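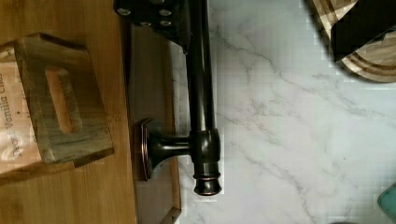
Wrist view, gripper over the bronze rod

Fircombe forum > Arms and grippers > Faults and safety
June 2026

kamolrat_zuz
Hi everyone, long post, sorry in advance! My arm has started dropping this dark bronze rod (the one with the bracket on it, lying against the dark plank on the marble-pattern counter). It ran 215 picks in April with no trouble at all. Now it closes, lifts a little, and the fingers just relax. Last night the rod came down an inch from my hand, which gave me quite a turn. No fault in the log except code 18, and the manual only says "grip timeout." Any ideas before I take the whole thing apart?
Zuzanna Czerwiński

fendel_dad
Oh, that's a glossy one. I'd bet on plain slipping. Try fresh finger pads, and grab it nearer the bracket so the weight isn't all out at one end.

Zarmeena Ansari
I don't think it's the pads, fendel_dad, with respect. A slip doesn't give you 18. My Istunley controller did the very same thing and it was the cable at the wrist, which had rubbed nearly through where it bends. Power off at the wall first please, and keep your hands out of there until you've found it!

fendel_dad
Mine threw 18 with worn pads, so I'm sticking to my guns. Pads are cheap and take 4 minutes.

kamolrat_zuz
Did both, to keep the peace. New pads, still dropped it. Then I wiggled the cable with the arm parked and the grip reading jumped from 1027 to zero and back. So I owe Zarmeena a coffee, and I've ordered a cable. The arm stays unplugged till it comes.

Zarmeena Ansari
Lovely, well, not lovely, but you know what I mean. Leave a bit more slack at the bend this time.

fendel_dad
Fair enough. I still say change your pads every spring.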